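The slow return of the small-shop finish

Paint on wood fails from the back more often than from the front. Water enters through unsealed end grain, moves along the fibers and lifts the film from underneath. The topcoat gets the blame, and the owner buys a more expensive topcoat. Hanna Hutsuliak, who runs the finishing room at Boiko, has been making this argument to customers for years, usually with a sawn sample in her hand.

Boiko makes exterior shutters and garden furniture. Until last July its parts went out for coating and came back on pallets. Then the shop took the work in-house, using linseed oil paint from Rendico, and had to relearn a material that most of the trade had dropped.

Linseed paint carries no solvent. It goes on thin, dries by taking up oxygen and stays slightly flexible. Applied too heavily, it wrinkles: the surface skins over while the layer below stays soft, and the only cure is to scrape it off. Boiko's first batch of 300 slats had to be scraped.

"We were brushing it like acrylic," says Orest Horobets, who did much of the scraping. "You want half of what looks right."

The schedule now in use is plain. Bare wood is oiled, end grain first, and left until it stops drinking. Surplus oil is wiped off. Then come 2 coats of color, with a full cure between them. Humidity matters more than temperature, and the shop stops coating when the gauge reads 90 percent.

Color is the harder problem. Earth reds hold up well in sunlight, being iron oxide, and cover in a single pass on most softwoods. Greens vary by pigment. Chromium oxide is stable but dull, and customers tend to ask for something brighter. Shota Nomura, a conservator who advises on older buildings, prefers the dull one. Chalking, he notes, is normal on any linseed film after some years outdoors, and a wipe of oil brings the depth back without sanding.

Cost is where opinions split. Labor per part has gone up, and floor space is tied up by racks of curing stock. Against that, Boiko no longer pays freight both ways, and repairs can be done on site with a brush. Hutsuliak expects the figures to even out, though she declines to say when.

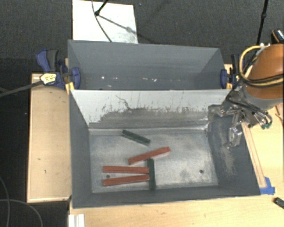
Where the oil comes from

Rendico buys its flax oil from growers near Skuvidska and lets it settle in tanks for 90 days before boiling. Settling drops out the mucilage, which otherwise feeds mildew in the finished film.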